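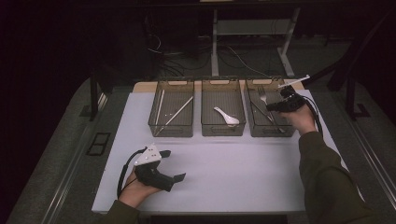 Attachment 1: sorting table, three bins along the back

Ticket 1843
Site: Negri, room 202
Opened: Mar 12, 2023
Category: utensil sorting / bins
Priority: low, but it keeps coming back

Problem
Flatware not staying with its own kind. Right bin has a fork plus a long thin metal utensil in it. Left bin is sticks only, two of them, fine. Middle bin one white soup spoon, fine. So the mixup is on the metal side, or else it isn't a mixup and the sheet is wrong. Need someone to say which.

Checked so far
- Sheet taped by the door says "metal" for the right bin. Doesn't say forks only.
- Sheet in the Sirker binder says forks only. Older one I think, from August.
- Bins are the smoky see-through ones, no labels. Checked the supply closet for the label strips, none left.
- Swapped left and right bins to see if people go by position. They do. Swapped back.

Update 1
Asked Carine desk which sheet counts. They said the door one. OK so metal goes together, fork and the long one both stay put. Binder sheet pulled out and recyled.

Update 2
New question — white sticks. Chopsticks are meant to be in pairs and the count sheet wants pairs, but a third one leaves you with an odd one in the bin. Leave it in left bin anyway, write "1 single" on the sheet. Don't start a fourth bin, table isn't wide enough.

Update 3
Label strips reordered from Nuneo, order 2521, pack of 5. Put them on the front wall, not over the handle slot, they peel there.

Still open
- soup spoon bin: do metal spoons go with the white ones or with metal? Door sheet doesnt say
- binder copy needs replacing

Status: waiting on labels. Leave open.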